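Chapter 4
Gathering Examples

Aksel Overgaard and Minttu Riihimäki
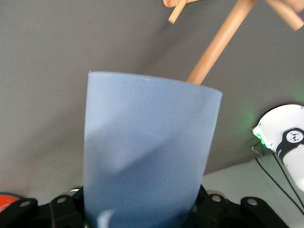

A learning system can only become as good as the examples we give to it. In the earlier chapters we took the examples as something already given, a file which waits on the disk. In this chapter we go one step back and ask how such a file is made. The answer is slow handwork. A person guides the arm through a task, the computer stores what the cameras see and how the joints move, and then the person does it again. In tasks with a cup and a rack, the camera at the wrist is very useful. It looks over the fingers, so it shows how the gripper holds the cup near its base and where the rim is when the end of a dowel comes close to it. A camera far away on the wall would lose exactly this detail.

We call one complete recording an episode. An episode begins when the operator presses the pedal and ends when the arm is back in its rest position. In the Prukidari project, which we follow through the whole chapter, the plan was 2000 episodes. After the first check only 854 of them were kept. The reader may find this a poor result, but for a first collection it was quite normal. Many episodes were removed for small reasons: the operator had waited too long before closing the gripper, or the clock of one camera was late.

The work was led by Dagný Egilsson, who wrote a short guide for the operators. Its most important rule is that the start position must change. If the cup stands always at the same place, the system learns the place and pays little attention to the cup. Her operators therefore moved the cup after every episode, and after 70 episodes they also changed the height of the rack. Each operator worked for at most two hours before a break, for tired hands make jerky movements, and the system will copy these too.

Failed attempts need a separate word. Þröstur Norðdahl wanted to delete them all, while Egilsson wanted to keep those in which the operator had corrected the mistake. We return to this disagreement in Section 4.3, where both sets are used for training and the results are compared.

4.1 What belongs in an episode

Before the first recording, one must decide which signals to store. Prukidari used 8 of them, and we begin with the simplest, the opening of the gripper.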